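About Clerkholm

Clerkholm publishes novels. Short ones mostly, in translation and out of it, with a weakness for narrators you would not lend money to. We put out two books a season and have been told by people with business degrees that this is too few. We have also been told by our warehouse that it is too many.

The press was started by Ngọc Tạ, who had spent years writing readers' reports for bigger houses and noticed that the books she loved best were the ones that came back with a kind note and no offer. She kept a list. When it reached 32 titles she wrote to the authors, and the ones who hadn't given up or moved into real estate became our first catalog.

Our first book, Ueda, was a 158-page novel about a piano tuner who may or may not have burned down a hotel. We printed 500 copies. One reviewer called it "relentless," which we put on the cover of the second printing, and which the author's mother has asked us to take off.

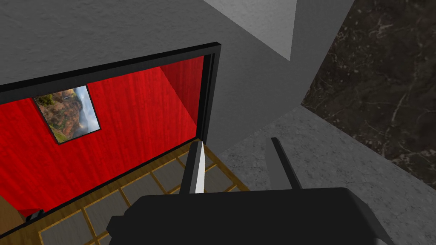 Oduor Mfinanga joined as editor the following February. He handles fiction in translation and most of the arguments about commas. He also runs Wavus, our newsletter, where he reviews other publishers' books with more generosity than we would like. His current project is Trulura, a family saga in which the family doesn't speak to one another until the last chapter – and then only about parking.

We read everything sent to us, slowly. Submissions are open in February and closed the rest of the year, during which time we read what came in February. Please send the whole manuscript and a short letter. We don't need a list of the famous writers you resemble. If you haven't heard from us in six months, write again and be a little rude about it.

We do not publish poetry, memoir or anything narrated by a dog. We made an exception once for the dog.

Page last updated April 7, 2021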